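4 min read

May, 6:40 in the morning. Couldn't sleep, so I went down and looked at the white table again. I had promised myself I would sort the sewing room before the month was out, and I said the same thing last May. The method this time comes from a booklet by Esow that cost me 13 dollars. You clear a surface, put back only what you have a use for, and then, supposedly, you feel lighter. I feel like I spent 13 dollars.

Still, I did it. Eleven bags of scraps went down to the hall. The buttons went in a jar. I threw out a zipper I have moved between three apartments, and I was looking for it again by supper. What remains is the gray basket with the holes, the brown thing, and the cream box, which I didn't open, knowing very well that a box I open is a box I spend the evening with.
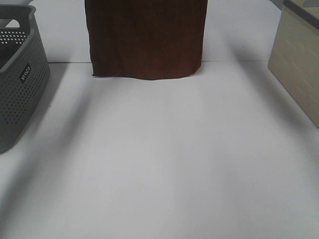

Laimutė Vaher wrote back within the hour that an empty table is only a table waiting for mail, and that hers lasted five days. She also thinks plastic baskets are where people hide what they haven't decided about. I told her she was probably right and that I was keeping the basket anyway. It's light and it has handles, and I have paid more for worse.

The booklet says to wait a week before buying any storage. On the next page there is a coupon for storage. I notice these things.

I don't believe a room changes a person. I do admit I sat down in there after breakfast and hemmed one curtain without getting up to look for the scissors. The other curtain I'll do tomorrow, if the ironing hasn't landed on the table by then. Dimas Goh wants the brown fabric if I ever part with it. I said I'd think about it.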